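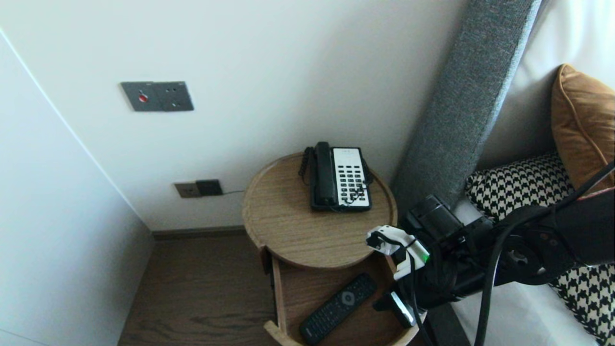 A grandmother in the Windeck group told us at the December meeting that she had learned more about her grandson from four letters than from all the Sunday lunches put together, and that she hoped he could say the same about her.

Home | Our work | Reports | Get involved | Contact

Noiphan letters project
Progress report to the Fotow Fund

We were so pleased to hear that, and it sums up the mood of this part of the project very well. When we first wrote to you, the plan was simple enough: pair teenagers with an older relative, give them paper, stamps and a gentle prompt each fortnight, and see what they chose to tell each other. We expected to spend the winter coaxing people along. In fact most of our time has gone on keeping up with the post!

Where we are now

The letter count stands at 2,138, including postcards and the short notes that some of the younger ones tuck in with a drawing. All of the Windeck pairs are still writing. The Korkamach pairs began later and had a slow start over the school holidays, but they have found their feet and the last round of prompts brought a reply from nearly every household.

The prompts that work best are the small ones. "What did you have in your pockets at my age?" produced pages and pages. "Tell me about a time you were brave" mostly produced polite paragraphs, and a few people skipped it altogether. We have rewritten the second half of the prompt book with that in mind, so there are more questions about shoes, buses, bedrooms, arguments over the radio and what was for tea.

We have also dropped the suggested length. Some grandparents were worrying about filling the page, and one girl had been counting her words as if it were homework. Letters have become more uneven as a result and much better to read (where we are invited to read them, of course — most stay private between the pair, as agreed).
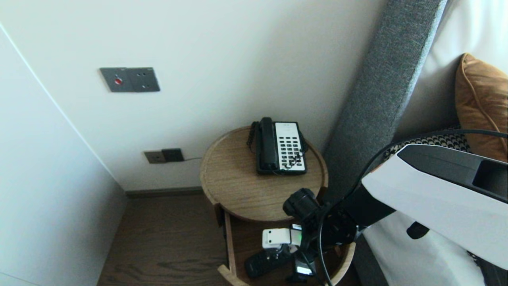

Side table and telephone in the corner of a bedroom.

The telephone evenings

This is the part we are most excited about. Several older writers asked whether they could ring their young partner after a letter had arrived, and they felt shy about doing it without a reason. So we set aside Friday evenings from five o'clock as a time when either person could call, with the letter in front of them. Parents have been asked to let the two of them get on with it.

The calls have changed the letters. People now write things like "I didn't finish telling you about the dog", and the next letter goes straight on from there. We had pictured letters and calls as separate activities, and the pairs have happily joined them up for us.

There have been awkward patches too. One family found that an old falling-out came up in a letter sooner than anyone was ready for, and the pair took a break at the mother's request. They have since started again with a fresh set of prompts. It made us see that the guidance for parents was too thin, so we have added a page on what to do when a letter brings up something painful,

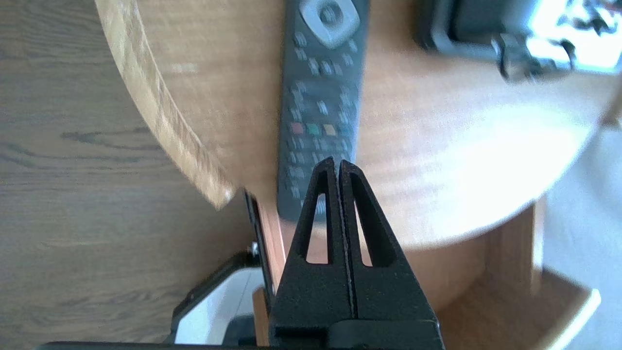 and a second page for the writers themselves on how to say "I'd like to leave that for now" without hurting the other person. The teenagers helped with the wording of that one. They were far kinder and more practical than our first draft had been.

Money and materials

Spending is close to the budget we agreed. Postage is higher than planned, for the happiest of reasons, and we have covered it with what we saved on printing. Large-print prompt cards cost a little more than the ordinary ones, but so many people have asked for them that we would like to make them the standard set.

The one item we have not touched is the travel money. Nearly all the pairs live close enough to meet under their own steam, and those who don't seem to like having the distance. With your agreement, we would move it to the shared reading day in Korkamach,
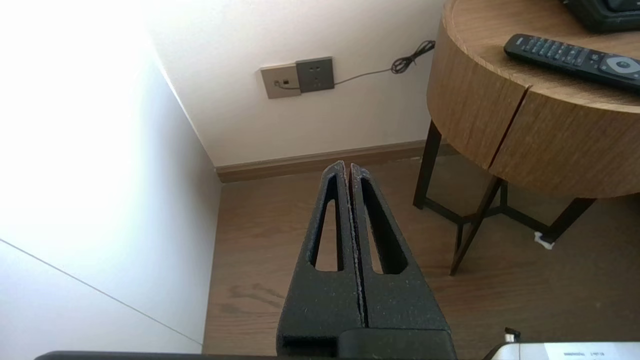
where anyone who wishes can read out a letter they sent or one they received, with the other person's permission. About 3 in every 5 pairs have said they would like to come, and a few have already chosen their letter. We would use the money for room hire, a hot lunch and a sound system good enough for people with hearing aids.

What comes next

The new prompt book goes out with the next posting. After that we will talk to each pair separately about how they want to finish, or whether they want to finish at all. Quite a few have told us they mean to carry on whatever we do, which is lovely to hear, and we would like to give them a box of paper and envelopes to be going on with.

We still need your decision on the travel money before we can book the room. A short reply by email is fine.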